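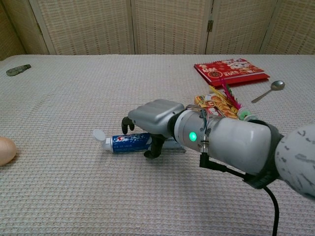
Figure 4-1. Robotic hand above a tube of toothpaste on a tabletop.

Section 4. Setting up the Alen wheeled litter carrier

This section covers unpacking, unfolding and locking the Alen carrier, and loading a litter onto it. Section 5 covers vehicle mounting. The steps apply to carriers with serial numbers of 2,332 and higher. For earlier carriers, use the previous edition of this manual, as the side latches on those units work in the opposite direction.

Two trained people are needed for all steps marked with a T. The other steps can be done by one person.

4.1 Before you start

Choose firm, level ground. Grass and packed gravel are acceptable. Do not set up the carrier on loose sand, ice, or a slope where it rolls on its own with the brake off.

Check the bag contents against the packing card in the lid pocket. You should have the folded carrier, two wheels with tires, the axle pin set, four litter straps, and the tire pump. Spare pins are in the small zip pocket inside the bag, not with the main set.

CAUTION: Keep fingers clear of the center hinge while the frame is folded. The hinge is under spring tension.

4.2 Unfolding the frame

1. Lay the bag flat with the Akadbridge label facing up and open the zipper all the way around.

2. (T) Lift the folded frame out by the two end grips. Set it down with the wheel forks pointing toward the sky.

3. Release the transport strap. Roll it up and put it back in the bag.

4. (T) With one person at each end, pull the end grips apart slowly until the center hinge clicks. The red band on the hinge must be completely covered by the collar. If any red shows, push the collar toward the foot end until it seats.

5. Press down on the middle of the frame with one hand. It should not move. If it gives, fold it again and repeat step 4.

Note: A new frame can be stiff. Do not oil the hinge. Oil collects grit and will wear the collar.

4.3 Fitting the wheels

1. Slide the left wheel (marked L on the hub) into the left fork. The valve faces outward.

2. Push the axle pin through from the outside until the ring lies flat against the fork.

3. Close the pin clip over the end of the axle.

4. Repeat for the right wheel.

5. Spin each wheel by hand. It should turn freely and stop without scraping. Scraping usually means the brake pad has been knocked sideways; see 4.6.

6. (T) Turn the carrier over onto its wheels and lower both support legs. Each leg locks with a quarter turn of the foot.

WARNING: Never place a patient on the carrier with the support legs raised and only one attendant present. The carrier will tip.

4.4 Loading a litter

The carrier accepts standard pole litters and the Ciltmont folding litter. Basket litters need the Rüegg adapter rails, which are ordered separately and come with their own instruction sheet.

1. Set the parking brake. Push the lever down past the first stop to the second.

2. Open all four pole clamps.

3. (T) Lift the litter from both ends on the lead attendant's word and lower it so the poles rest in the clamps. The head end goes over the end with the white stripe.

4. Close the clamps in this order: head left, foot right, head right, foot left.

5. Pass the litter straps under the frame, over the poles, and through the buckles. Pull snug. The straps hold the litter to the carrier. They do not replace the patient straps on the litter itself.

6. (T) Raise the support legs, release the brake, and roll forward one full length. Stop and check the clamps again before going further.

4.5 Folding for storage

Reverse the steps in 4.3 and 4.2. Wipe mud off the forks and hinge collar with a damp cloth and let the frame dry before it goes in the bag. Store the tires partly deflated if the carrier will not be used for 12 weeks or more.

4.6 Brake adjustment

Loosen the pad screw with the hex key taped inside the left leg. Center the pad over the tire, leaving a gap the thickness of a coin, and tighten the screw. Test the brake on a slope with no load.

Replace both brake pads after 1,000 brake applications or every April, whichever comes first. Pads are sold in pairs. Write the change on the service card and initial it.

Setup procedure written by Jonas Wyss and checked by Selina Fankhauser. Send corrections to Ismail El Ouafi, Akadbridge Technical Publications, with the section number and the serial number of your carrier.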